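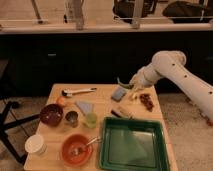 3 min read

Gripper Trials: Frequently Asked Questions
October
By the Trindeck bench desk

Is the Nukico gripper better than the Fumunia?
On our table, a little, on some things. The Nukico managed 200 picks before we had to touch it up, and the Fumunia went 46. I wouldn't buy on that alone. The Fumunia was run first, by people still learning the controller.

Why kitchen stuff and not test blocks?
Blocks flatter everybody. A chili pepper is thin and curved, a sponge squashes, a paper cup folds if you squeeze it, and a spoon sitting in a bowl is a pain for any two-finger design. If a vendor only shows you cubes, ask for the spoon.

The brochure says 500 cycles between calibrations. True?
Maybe, in their building. We never saw it.

Does the camera matter more than the gripper?
More than I expected, and I don't like saying so after what the grippers cost. Shiny metal cups and see-through plastic ones are where cheap depth cameras guess. Swap the camera before you blame the fingers.
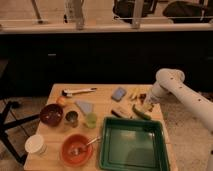
Clutter is the other half of it. Most published success rates come from one object on a bare surface. Put a tray, bowls and a cloth on the same table and the arm has fewer ways in, so the planner starts doing odd things near the rims. Ask how full the table was.

Did you use the Tse controller?
Yes, for all 1071 logged attempts. It was dull and it mostly worked. The export tool is bad and support told us to wait for the next version, which we have heard before.

What counts as a success?
Lifted and held until the arm stops. Some vendors count first contact. Read the footnote.

Will you test suction cups?
Not soon. I have doubts about suction on cloth, and the demos I've seen all used flat, stiff packaging.

Can I have the raw logs?
Write to the bench desk. We answer mail on Thursday.

Related
Reading a payload spec without getting fooled
Fumunia fingertips: wear after one month
Depth cameras and clear plastic
Tse controller setup notes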